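Gellside handling workshop

The Gellside handling workshop is a small test site where robot arms are set up and tried on kitchen and tableware tasks before they are placed in commercial kitchens and packing rooms. It is operated by Malinowski, a catering supply firm, and is often cited in the firm's training material for the way its jobs were reorganised when the arms were brought in.

History

The site opened in September as a manual sorting and repacking room for rental crockery. Staff unpacked returned crates, checked each piece for chips and repacked it by type. The room handled up to 2000 pieces a day, and turnover among the repacking staff was high. The first automation plan, named Calta, proposed a closed cell with a conveyor. It was dropped at the design stage after staff objected that breakages would be out of reach until the line stopped. Its replacement, Pudus, used arms at an open table and was approved on 03/05/2018.

Sensing

Pudus relies on small cameras carried near the gripper together with fixed cameras that look over the whole table. The close cameras are used for the last part of an approach, when the fixed view may be blocked by the arm.
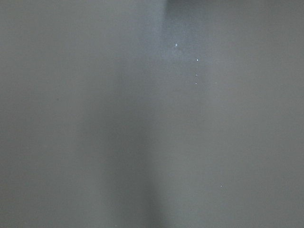
Operators review footage from both types after a failed grasp and record a cause from a set list. Common entries are glare, poor focus at short range, low contrast between object and background, and an object moved during the approach. Review takes up a larger share of the shift than was planned. The original staffing estimate allowed for 14 minutes per shift, a figure the firm later withdrew.

Changes to work

The repacking job was divided into 2 roles. Table operators lay out objects, start each run, watch the arms and stop them if needed. Reviewers go through the recordings and correct the cause entries. Staff rotate between the roles, and both are paid at the same grade.

Lifting and repeated wrist movement decreased under the new arrangement. Standing time did not change much for table operators, and reviewers reported more eye strain. A rest break away from the screen was added to the review role in response. Experienced repackers kept responsibility for judging chips and hairline cracks, a task the arms are not used for.

Training was the main source of complaint in the first year. New operators were expected to complete about 300 supervised runs before working alone, and several considered this too many for simple objects and too few for handled or branching ones. The requirement was later set separately for each class of object.

Table layout

The arms work over a table covered in brown paper. Typical objects are mugs, a wooden mug tree, a cutting board and pieces of food such as lemon slices. Teach pendants, each fitted with a red emergency stop button, are kept on a white side table. 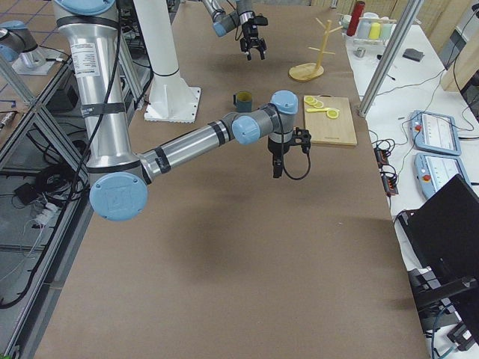 See also

Collaborative robot
Job rotation
Machine vision
Repetitive strain injury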